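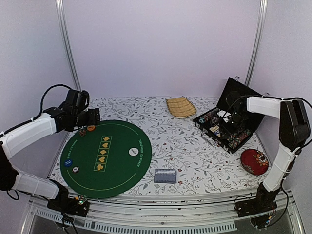
Candside Adds Two-Arm Robot Benches at Prurkevley Rental Depot

PRURKEVLEY – Candside, which rents game sets and table equipment for parties, club nights and company events, has started using two-arm robot benches at its Prurkevley depot. The benches were set up with Naltis, an automation company, and are being used first on poker sets.

Every rental set that comes back to the depot has to be checked before it goes out again. Until now that meant a person standing at a packing table, sorting chips by color, turning over cards and putting everything back in its case. Candside checked 3466 poker sets this way last year. The job is simple but slow, and it is hard on the hands and neck by the end of a shift.

Each bench has a pair of arms mounted at the front rail and a work surface between them. The arms practice the same small jobs the staff do: picking up single cards, placing them on a mat, and moving chips. Cards are the harder part. They are thin and lie flat, and a gripper can easily pick up two or miss the edge.

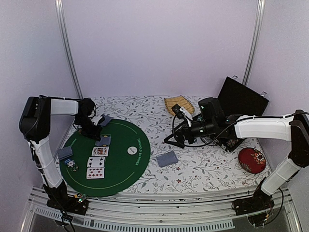

Twelve people work on returns at the depot. No jobs are being cut as part of the change, and hourly pay stays the same. Seven of the 12 have been trained by Naltis to run the benches, which includes loading sets, stopping the arms when something goes wrong and writing down what happened. The other five will be trained in August.

Staff now work at the benches in two-hour turns and spend the rest of the shift on repairs, customer calls and packing larger orders. Final checks are still done by hand. A set does not leave the depot until a staff member has signed the card inside the lid.

"People asked me right away if this meant fewer of us, and I told them no," said Marietjie Chauke, depot manager at Candside. "We were behind on repairs all last year. I would like people fixing things and talking to customers. The arms are slower than my staff on cards, and we knew that going in. They can keep going through lunch."

Chauke said staff comments have already led to changes. The benches were moved away from the loading door after complaints about the draft, and the stop button was put where it can be reached from a stool. 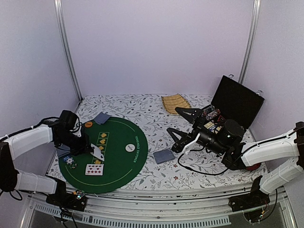 A playing card in the gripper of the left arm, with the eight of diamonds face up on the mat.

Candside plans to keep the benches on poker sets until they have handled 1000 of them. The company and its depot staff will then go over the results together and decide whether to try other games. Dominoes are next on the list.

The company's second depot, on Adams Street, will continue to check all returns by hand for now.

About Candside
Candside rents card, board and table games to homes, clubs and businesses. Its main depot is in Prurkevley.

Media contact: Marietjie Chauke, Candside, Prurkevley depot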